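Bench help wanted, Salholm workshop (part time, paid)

Hi! I'm Rongrong Qiu and I run the refurb bench at Lustby, the little computer repair place on the Salholm side of the river. We take in old office desktops, clean them up, swap what needs swapping and sell them on cheaply to families and students. Last year we got 244 of them back out the door, which I'm still pretty proud of, and now I've got a stack of towers waiting and only one pair of hands.

So I'm looking for 2 people to join me on the bench from April. You'd be opening cases, pulling drives and optical drives, checking memory, reseating graphics cards, testing power supplies, and blowing out an amazing amount of dust (bring a shirt you don't love). You don't need a certificate. If you've ever taken your own computer apart and gotten it back together, even if there was a screw left over, I'd love to hear from you!

Things that would help: steady hands, decent eyesight or good glasses, and some patience with cables. The drive bay end of these cases can get crowded, and you do have to move the wires gently if you want to get at anything under them. CPU sockets are the one thing I'm really fussy about, so please keep fingers and tools well away from the pins. 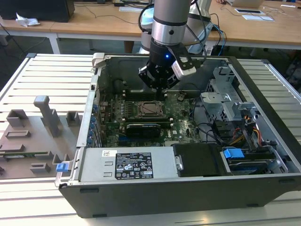
Hours are Monday plus one other day that we can sort out between us, starting at 9:30. You'll be paid for your training days too. Each tower gets a paper tag, and you write down what came out and what went in, so readable handwriting is a big plus (mine is terrible). There's a kettle, a radio, and plenty of parking out back.

To apply, stop by the shop or send me up to 200 words about something you've fixed, or tried to fix. No resume needed. I'll write back to everyone, and we'll set up a short try-out on the bench so you can see if you like it.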